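Friday, June
Workshop notebook, Undale Toy Library
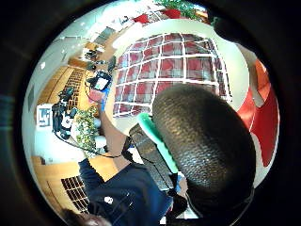

Token boxes for the Serden round. The grant is $3000, split between whichever local groups get the most tokens at the supermarket, and we've said we will build the boxes in exchange for being allowed to put our own name on one of them. Three chambers, clear front, one slot each. The first box went together on the bench this morning and the chute on the left chamber still catches. Colours for the chamber fronts have been argued over long enough, so I'm writing it down: left is mint green, close to the bright curved band in the photo, middle is cream, right is yellow. The green reads well next to anything dark, and the shop counter at Muvham is charcoal, so that should do. Names of the groups go on slip-in cards and not on the acrylic, same cards for all rounds.

Chute notes. The tokens are the thin plastic kind from Voicu, 1000 in a bag. Dropped flat they go through every time. Dropped on edge with a bit of spin they stand up in the bend and the next one sits on top. Opened the left bend out with the half-round file and it improved but didn't clear. The middle and right chutes came off the later template and don't have the problem. Will recut the left from the later template on Monday and stop filing.

Slot width: the old template had it too tight for small hands holding the token at a slant. Current slots are 12 mm and I'm leaving them there. A folded receipt also fits, which we'll have to live with. The collection boxes at the library desk get lolly wrappers and they've survived.

Height. The store wants the box on the end of the counter. Kids are most of the people who do the posting, at least at our end of town, and from a pram or on foot the counter is too high. I've drawn a low stand with a lip at the back so it can't be pushed off. Stand needs to come apart for the boot of a hatchback. Wing bolts, captive nuts underneath, no loose washers. If the store says no to a stand on the floor (trip hazard, probably), plan B is a shelf bracket on the side of the counter, but that means drilling into their joinery and I'd sooner not ask.

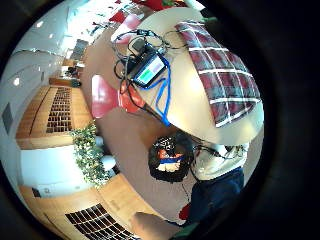 The bracket would also put the box behind the trolley queue, where people have already put their purses away. So push for the stand. I'll take the drawing in with me when I go to measure up and see what the duty manager makes of it.

Locks. Cam locks, all keyed alike, one key to the store and one on the hook by the spray booth. The round rules say both ends have to be present when the boxes are emptied. Hasp and padlock looked awful and rattled.

Weighing instead of counting. Tried the postal scale with a full bag and with a small handful. Full bag is fine. The handful drifts enough that I wouldn't put it in front of a group that had lost by a few tokens. Suggest we weigh for the weekly poster at the store and hand count at the close of the round. Need to tare the tub each time, it was left on with the lid yesterday and the figures in the margin of the last page are wrong. Ignore them.

What we do with our share if we get one: new bearings and wheels for the ride-ons, and the shelving at the back of the lending room. Wheels first. Two of the trikes are on the do-not-lend rack and there's a waiting list for them.

To do
- recut left chute
- yellow acrylic, ask Voicu if offcuts are cheaper
- foam strip under the base
- stand drawing, clean copy with dimensions
- card template to Serden for their logo, they want to see it before it's printed
- return the borrowed step drill

Glue on the second box needs the whole weekend. Please leave the clamps on.

Undale Toy Library workshop | Contact us | Back to top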